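Teaching by hand, teaching by remote: what I learned in a bathroom
Speaker notes, long version (the slot is 33 minutes, with questions after)

Slide 1, title

Hi everybody, thanks for coming back from lunch. Say the name of the project early this time: Perka. Last time I got ten minutes in before someone asked what Perka was. It's our effort to get an arm to do small household jobs by showing it the job, over and over, with a person doing the moving.

Quick show of hands. Who has ever driven a robot arm by remote control? Who has grabbed one and pushed it through a motion? And who has done either one with their back against a door frame? (Wait for the laugh. If there's no laugh, move right along.)

Slide 2, why a bathroom

We started out in the shop like everyone does. Nice big bench, even light, lots of room for elbows. Our demonstrations looked great, and the arm learned them, and then we took it to an ordinary house and it fell flat on its face. Not literally! But it reached for things where the bench would have been.

So we picked the meanest room we could think of. Bathrooms are small and shiny and full of curved white stuff. There's a mirror, so every camera sees two arms. There's a window that's bright in the morning and dull by four. And the jobs are tiny: move a bottle, pick up a hair dryer, put it back down someplace sensible. 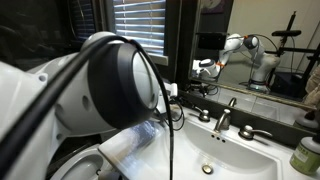
Let me talk about the mirror for a minute, I have feelings about the mirror. When you drive the arm from a screen, your eye goes to whatever is moving. In a mirror room two things are moving, and one of them goes the wrong way. On my first afternoon I steered by the reflection for a good while before I caught on. The recordings from that afternoon are terrible. We kept them in a folder named Tan, after the color of the notebook where I wrote down everything that went wrong, and now "that's a Tan" is what we call any run we'd never train on.

What helped was boring. Put the main view close to the gripper and make it big on the screen. Make the room view small and stick it in a corner. People still peek at it, and that's fine.

(Pause here, drink water.)

Slide 3, two ways to show it

OK, so, two ways. Keep this simple, there are students in the room.

By hand: you take hold of the arm and walk it through the motion. The motors go soft enough that you can push it around. You feel everything. If the arm is about to run out of reach, you feel that in your shoulders before any number on a screen tells you. The downside is that you are standing right there, and your hands and sleeves and big head end up in the pictures the robot is supposed to learn from. Then you're gone at run time and it misses you.

By remote: you sit somewhere else and move a controller, and the arm copies you. The pictures stay clean. You only see what the robot sees, and I love that, it keeps you from cheating with information the robot won't have. But you lose the feel. You press too hard. You hover over a thing for ages because you can't tell if you're one finger width away or three.

I used to be a by-hand person, loudly. These days I use by-hand to find out whether a motion is possible at all, and remote to record the keepers. Say this line slowly, it's the one people write down.

Slide 4, the hair dryer

My favorite task and my least favorite task. A hair dryer has a fat end and a skinny end, and a tail! The cord does what it wants. You can pick up the body perfectly and the cord will hook the faucet and take the whole thing sideways.

The first time I planned it out I wrote the job as a single sentence: pick up the dryer. By the end of the week it was a page. Which way does the nozzle point? Do you come in from the top or from the side? Where's the cord before you start, and do you fix it first or hope? A person does all of that without noticing, and when you record yourself doing it you find out you've been making six little decisions per second.

(Don't say "six little decisions" if the psychology people are in the audience again. They asked for a source.) 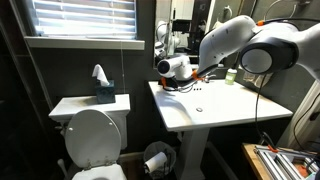
We set ourselves a goal of 200 good runs for this one task. Good meaning: one smooth try, no stopping to think, no second grab. The stopping to think is the killer. If I pause in midair for two seconds while I make up my mind, the arm learns that pausing in midair is part of the job. Then you watch it run by itself and it goes up to the sink and just... ponders. I've seen my own bad habits come back at me from a robot and I don't recommend it.

What I do now is rehearse. I do the run 2 times with recording off, then I record. I talk out loud too, "over, down, close, up," like I'm backing up a trailer. My officemates at Panaline have asked me to stop. I have not stopped.

Slide 5, vary it, but on purpose

After you get the hang of it your demonstrations get really same-y. Same start, same path, same grip. Feels great, looks great, teaches very little. Move the bottle. Turn the dryer around. Open the blinds, close the blinds. Start the arm from somewhere awkward.

But please don't change everything at once! We did a whole batch like that and when it didn't work we had no idea why. Now each session has one thing that moves and a note at the top saying which.

Also record some recoveries. Start a run with the gripper already a bit off and fix it, calmly. That's the only mess I'd put in on purpose.

Slide 6, cables and fitting in the room

Skip if short on time, but people always ask. Work out your cable slack with the arm at its farthest reach, before you record anything. Check that the door still opens. Move slowly near anything ceramic. Our setup checklist is called Predel and it's one sheet, and the top line says "where does the arm go if the power drops." Answer that one before you answer anything else.

And take breaks. My runs after 4 in the afternoon are noticeably worse than my morning ones, and I've stopped pretending it's the light.

Slide 7, things I'd still like to know

How much feel do you need? I'd love to try a controller that pushes back a little. How many different people should be demonstrating? So far the good runs all have my style in them, and my style is kind of swoopy. And is it worth cleaning up the bad runs, or should you just toss them and drive it again? I toss them. I'd be happy to be talked out of it.

Questions. If it's quiet, ask the front row how they would pick up the dryer. Leave slide 3 up on the screen.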